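Skirov Hand Gripper – finger pad fault, and the fix

Updated 2018-03-11 by Rostyslav Kovalchuk

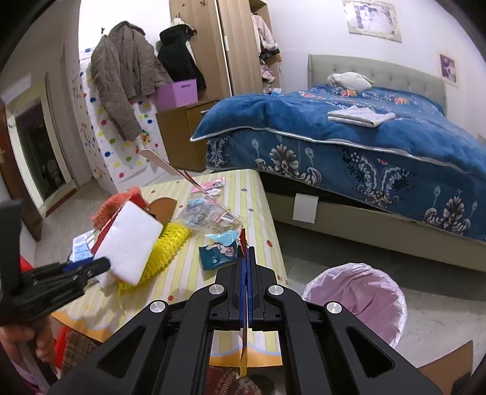 Skirov hand grippers, one closed on a thin folded strip with blue pads on the inner finger faces.

We love this gripper. It is light, it is simple, and it lets one person collect grasping data in an ordinary bedroom or kitchen with no arm, no mount and no controller on the floor. Put one in each hand and you can work through a whole table of household stuff in an afternoon. So it stings a bit to lead the product page with a fault, but if you own one of these you should read this part before the specs.

What went wrong

In November we started getting units back with a complaint that sounded like user error: the fingers closed fully, the strip or card or bag was right there between them, and then it slid out during the lift. Thick objects were fine. Foam blocks, fine. Knitted toys, fine. Paper, thin card and the sealed edge of a snack wrapper were the trouble, and only on grippers that had been used a lot.

My first guess was wrong. I thought the squeeze handle was losing travel, so I spent two evenings measuring linkages at the Stallov workshop and found them all perfectly good. The real cause was the glue under the pads. On one batch, the adhesive softened at the tip end of the finger and let the pad creep backward by a hair each time you squeezed. After enough squeezes the front edge of the pad no longer reached the tip, so the last bit of the finger was closing hard plastic on hard plastic. A foam block never notices. A folded piece of paper does!

The second thing is a safety matter, and it is the reason we stopped shipping. Once a pad has crept far enough it can lift at the front and fold under while you are squeezing. The fingers then jump shut when it lets go. One of our testers, a very patient person, got a pinched fingertip while pulling a stuck piece of card free with her other hand. No broken skin, but it could have been worse, and it is not something a hand tool should do.

Which units are affected

Batch 31 only. The batch number is molded on the underside of the handle. If yours says 30 or lower, it has the older adhesive and we have not had a single creeping pad back from those. Units sold through Hordiienko were all batch 31, so if you bought there you can skip the checking and go straight to the fix.

Check yours

Close the fingers slowly on nothing and look at them from the side. The pads should meet first, all the way to the tip, and you should not see plastic touching anywhere. Then do the paper test, which I have become very fond of: fold a strip of ordinary paper lengthwise, grip it by the last bit of the fingertips and lift it clear of the table. Tug the loose end gently. A good pair of pads holds on. A crept pair lets it go with hardly any pull, and you may feel a small step in the handle as you squeeze.

Do the test with both grippers if you work two-handed. People tend to favor one side, and we have had pairs come in where one was badly worn and the other looked new.

If a pad has lifted at all, stop using the gripper. Don't press it back down and carry on – it will feel fine for a few minutes and then go again. Open the fingers fully before you take anything out of them, and keep your free hand away from the tips.

The fix

New pads are free for batch 31 owners and come in a small envelope with a cleaning wipe. They have a molded lip that hooks over the end of the finger, so even with no glue at all they can't slide backward. I ran a set dry, with nothing but the lip holding them, for 100 squeezes before I got bored, then glued them and ran 300 more on folded card. They did not move.

To fit them:

Peel the old pads from the tip end. They come away in one piece on most units.
Wipe the finger faces and leave them to dry. Old adhesive looks clear and is easy to miss near the base.
Hook the lip over the tip, then lay the pad down toward the base.
Close the fingers on a scrap of card and leave them closed overnight with a rubber band on the handle.
Do the paper test again in the morning.

You don't need to touch the bolts. A few owners have tightened them hoping to cure the slip, and all it does is make the squeeze stiff. If you have already done that, back them off until the fingers open on their own when you let go.

What about data you already recorded?

This was the most common question, and a fair one. If you have sessions with thin objects from a batch 31 gripper, look at the lifts. A slip from a crept pad usually happens just after the object leaves the surface, with the handle fully squeezed. Tag those as hardware faults and keep them out of your success rates. Grasps on chunky objects should be fine to use as they are. The team at Seltasden went back through their paper and packaging sessions this way and re-recorded the bad ones, and their notes are what convinced us that the fault got worse with use.

Availability

The gripper is back on sale now with the lipped pads fitted as standard. Handle, arms and fingers are the same as before, so old and new units can be used as a pair once the old one has its new pads. Spare pads are sold in sets of two, enough for one gripper. Write to us with your batch number and mailing address for the free set, and tell us if you find anything odd during the paper test. I read all of those myself.

© 2018 Skirov | Contact | Returns and repairs | Back to top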